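机器人能干活了吗？前台篇

2023年11月23日　文/Ivana Cáceres

每隔几个月就有人告诉我，家务和店里的杂活马上要交给机器了。四月我去看Trutine的叠衣演示，5件T恤叠完，我的咖啡凉透了，其中一件的袖子还露在外面。从那以后我养成一个习惯：发布会的剪辑片一律不看，只看干活时的图，看手指放在哪里，看旁边有没有人。

这一组说的是酒店和小店柜台上的活。柜台工作听起来简单：递卡、收卡、递纸、指路。做过前台的朋友都知道，麻烦全在这些动作中间的缝隙里。客人会把卡放歪，会把两张叠在一起推过来，会一边打电话一边伸手。机器最怕这种客人。

一、房卡

房卡又薄又滑，平放在台面上时，人会用指甲一挑，或者推到桌沿再捏起来。换成粗手指，第一步就难住了。Torkitz的宣传册把“抓取薄片”列为已解决的问题，册子里用的却是一块厚木板做的样品，我看了只想笑。

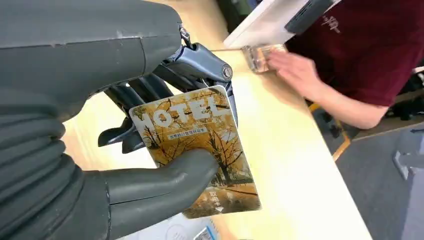 二、灰色手指夹着一张印了秋天黄叶树的酒店房卡

卡是夹住了，这一点我承认。指尖压着正面，后面有金属件顶着，卡身是斜的。我想问的是下一步：斜着拿的卡怎么对准一条窄缝？卡面右下角印着“取卡”和一个向下的箭头，那是给人看的，人看一眼手腕自然就转过去了。机器要转多少度，转的时候卡会不会滑，一张图答不了，谁要是拿它当“前台自动化已经实现”的证据，我不买账。再看柜台对面，穿暗红色短袖的人手就搭在台面上，手下是一个半透明的金色小物件。活到底分给谁，还说不准。

三、递东西

把卡夹起来算一半，交到别人手里算另一半。松手早了掉地上，松手晚了变成拔河。Huenchumán的工程师跟我说，他们调松手的时机调了7个星期，最后的办法是让客人自己抽。我问，那老人家抽不动怎么办？他说还在研究。

四、桌上的纸

登记单、收据、停车券，柜台上从来不缺纸。一张平铺的纸比卡更难拿，软，会粘在台面上，风一吹还会跑。很多演示会事先把纸收走，我建议大家以后看演示先找纸。

五、账怎么算

Drungate给一家有25间客房的小旅馆报过价，老板转给我看，光是每月的维护就要300欧元，安装另算。她的夜班员工除了发卡，还要修马桶圈、哄哭闹的孩子、半夜找充电线。报价单上只写了发卡。

所以能不能干？夹一张卡，能。顶一个班，我还没见过。下一组想看厨房，主要是洗碗和擦灶台，有线索的读者可以来信，视频请发没剪过的。

近期图集
· 叠衣机器人：袖子去哪儿了
· 超市补货，夜里两点的货架
· 扫地机与门槛的十年恩怨
· 自动咖啡亭，谁来擦奶渍
· 读者来信：我家的擦窗机掉下去了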